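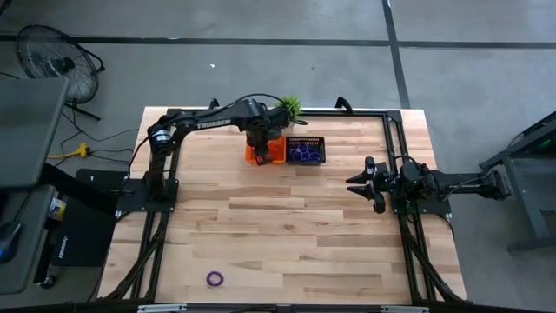
Home Features Food Travel Homes Subscribe

The Long Way Around a Flea Market

6 min read | 18 comments | Share

I went to Drallville for a lamp. I want that on the record, because I came home with a bread box, a stack of sheet music I can't read, two mismatched soup plates and a coat that smells like somebody's attic. No lamp. My living room is still lit by the overhead, which makes everyone who sits in it look like they have the flu.

If you've never been, the Drallville market sets up in the old fairgrounds on the last weekend of the month, all year, even in December, when the sellers sit in their folding chairs under so many blankets you have to bend down to find a face to haggle with. Parking is 4 dollars in a coffee can. The gates open at 6 in the morning, and by then the dealers have already been through with flashlights, buying from each other out of the backs of vans. I used to resent this. Now I think of it as weather.

I've been going for four years, and I have opinions (my sister would say too many). The first one is to walk the whole place before you buy anything. I know this! I tell everyone this! And every single time I stop at the second row, because there's a woman there who sells kitchen stuff out of banana boxes and I'm helpless in front of a good colander. That's where the bread box came from. It's enamel, cream with a green rim, chipped on one corner, and it says Ljungberg on the bottom in letters so worn I had to read them with my thumb. She wanted 30. I made a sad face and we settled on 18, and then I felt bad about it all the way to the doughnut truck.

About the doughnut truck: go early. The plain ones are better than the sugared ones, and the coffee is terrible, and I always have two.

Past the doughnuts you get into furniture, where I have to be firm with myself, seeing as I drive a hatchback. There was a Brorkby sideboard this time, long and low with those little tapered legs, and I stood around it for so long that the seller started telling me about his knee. We never did get to the price. I've learned that if you listen to the knee, or the divorce, or the trouble with the new highway exit, you usually get the real number at the end of it. But I could already picture that thing sticking out of my back window on the interstate, so I wished the knee well and moved along.

The coat was a mistake and I love it. Camel wool, huge buttons, a lining that had been repaired by hand with tiny crooked stitches in the wrong color thread. I stood there in a parking lot full of strangers with my arms out while a teenager in a beanie told me it was "giving detective." Sold.

A few practical things, then. Bring small bills. Wear shoes you don't care about, as the back field turns to soup after any rain at all. If you see something with a Dukance label, pick it up and check the hinges, they go loose, and a loose hinge is good for a few dollars off. And take a tape measure, with your own doorways written down on a scrap of paper. I lost an entire armoire that way once and I still think about it in the shower.

I got home around lunchtime and put the bread box on the counter, where it's too big and blocks the outlet for the toaster. The coat is airing on the porch. I'm going back next month for the lamp.

Share this story | 30 shares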